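Início | Manual | Mesas e bancadas | Contactos

3.2 Triagem da fruta sobre a mesa

Aplica-se às mesas exteriores da Residência Evuswood. Responsável pelo procedimento: Maureen Staniforth.

1. Cobrir a mesa com a manta de quadrados, bem esticada, sem dobras junto ao rebordo.

2. Colocar a tampa de cartão vermelho à direita do pacote de lenços de papel. O recipiente de plástico transparente fica do lado esquerdo.

3. Dispor a fruta solta na metade esquerda da manta, sem sobrepor peças. Laranjas, ameixas e frutos pequenos podem ficar juntos nesta fase. 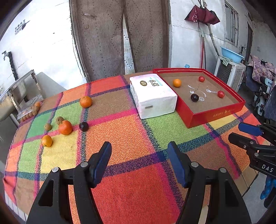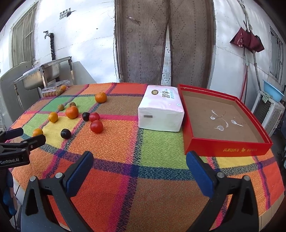
4. Separar as peças pisadas ou com a casca aberta e registá-las na folha 24.

CUIDADO: Não empilhar fruta na tampa. Os tomates devem ficar por cima, nunca debaixo das laranjas.

NOTA: A fruta triada não deve permanecer na mesa mais de 30 minutos.

5. Sacudir a manta e guardá-la dobrada no armário 2.

As dúvidas devem ser dirigidas a Mervyn Sowerby, extensão 123.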